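Wear the Good Beads

My aunt kept her best necklace in a drawer for 23 years, wrapped in tissue, waiting for an occasion grand enough. She wore it, as far as any of us can remember, twice. I think of her whenever someone tells me a thing is too nice for everyday.
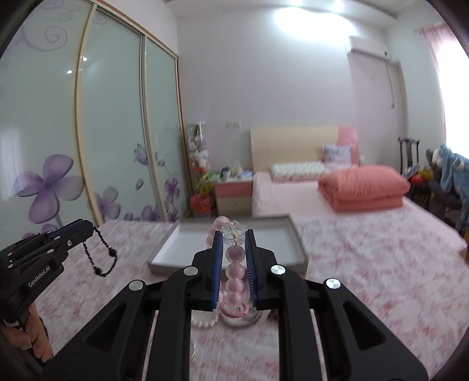
What are we saving it for?

I do understand the worry, I really do. Strings snap, clasps give up, and a bead that rolls under a cooker is gone for good. When I moved to Jolcombe I lost a whole bracelet down a drain in my first September, and I sulked for days. But I'd had it on my wrist all that summer, at bus stops and in the bath and once while painting a fence, and I can still feel the weight of it.

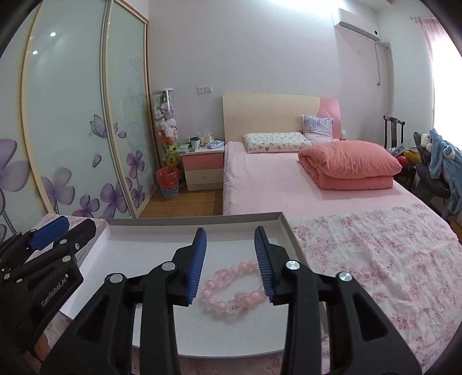 There's a snobbery in it too, I suspect. We're taught that pearls belong to weddings and pink beads to little girls, and that a grown woman buying potatoes should wear neither. Well, I bought five pounds of potatoes last week in my pearls, and the man on the stall called me madam - lovely!

So have a rummage this evening, and put something on before you do the washing up.
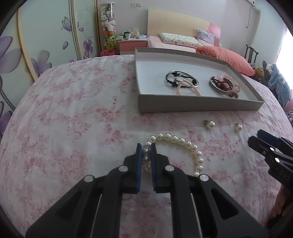
Birsen Karakaya
Columnist and retired dressmaker

My granddaughter, who is seven, needs no telling. She comes to breakfast in everything she owns, and asks me why I've only got the one ring on.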